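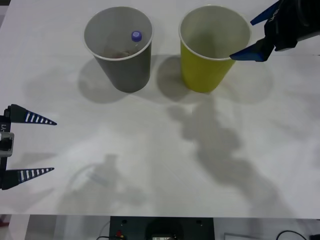
Dong-geon Ban

The score for Drisedar was recorded over two days, mixed to three-track 35mm magnetic film and then, as far as anyone outside the production office knew, thrown away. The picture itself never quite disappeared. It turned up on late-night television, with the reels occasionally in the wrong order, and later on a poor videotape. The music could only be heard under dialogue and a great deal of wind.

Grevamik's new edition presents it for the first time without either. The transfer and assembly were done by Hester Wainfleet in a converted dairy building in Ham, where she has worked on library music and film scores since leaving broadcasting. We spoke in her machine room, with a follower running in the background.

The material came to her in 43 cans, most of them labelled only with a slate number. "The labels were accurate, but they referred to a cue sheet that we didn't have," she says. "A can would say 3M2, which tells you it's the second piece of music in reel three. But the film was re-cut after the music was recorded, so reel three on the can wasn't reel three on the print."

She began by smelling them. Acetate-based magnetic film gives off acetic acid as it breaks down, and the worst cans were set aside in a separate room. Shrinkage was measured with a gauge before anything went near a sprocket. "Below one per cent you can usually run it on a standard machine. Above that the perforations don't meet the teeth properly and you get flutter, or you tear it. For the bad ones I used a capstan drive without sprockets and put the speed right afterwards."

The speed correction relied on mains hum. The original recorder had left a faint trace at 50 cycles on every take, and Wainfleet used it as a reference. Where the hum was too low to follow, she checked the pitch of the vibraphone, which is the one instrument in the band that nobody could have retuned between takes.

The composer's orchestration is small: four horns, low strings, vibraphone, two percussionists and a harmonium that was recorded too close. I ask whether she was tempted to reduce the pedal noise.

"I took down one thump in the main title because it was clipping. The rest is the instrument. If you filter it you lose the attack of the left hand, and the left hand is most of the tune."

Noise reduction was used sparingly throughout. She logged 149 separate edits, the majority being repairs to splices where the adhesive had crept over the oxide. A further batch of dropouts was filled from alternate takes. The booklet lists these by cue and time, at her request. "People who buy these records want to know. If bar nine comes from take four, print it."

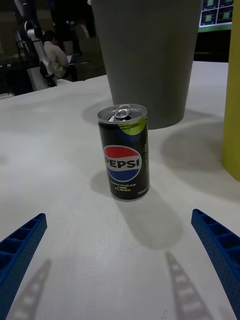 Pepsi Zero Sugar, lime flavour.

The most difficult item was the pursuit across the salt pans, known on the cans as 7M1. The picture uses it in shortened form, with an internal cut that crosses a change of metre. The complete version existed only as separate left, centre and right rolls, and the centre roll had shrunk more than the other two. Wainfleet lined them up at the side drum and worked outwards, in passes of a few bars. It took most of April.

"You can align the start and the end and still be wrong in the middle, as the shrinkage isn't even along the roll. The outside of the wind dries differently from the core. I ended up with almost 200 alignment points for a piece that isn't very long."

The finished cue runs with the original horn entry, which had been dropped from the film. It answers the harmonium figure from the titles, a relationship that the released version obscures completely. She doesn't claim it as an improvement on the film. "The editor was right to cut it. Nothing's happening on screen at that point. On a record you want it back."

Grevamik is pressing 435 copies on vinyl, with the same programme on compact disc. The sequence follows the composer's recording order, and the film versions of three cues are placed at the end of side two. The mastering is flat apart from a gentle roll-off below 30 cycles, where there was only stage rumble.

Wainfleet's next job is Kendunance, a supernatural drama by the same production company, for which the surviving source is quarter-inch tape. The tape is a later polyester stock and has not shrunk, but the binder is sticky and each reel has to be baked at low heat before it can be played. She has done the first two. The third has a different composer's name on the box, and she has yet to play it.

Drisedar is released by Grevamik on Fri 4 August.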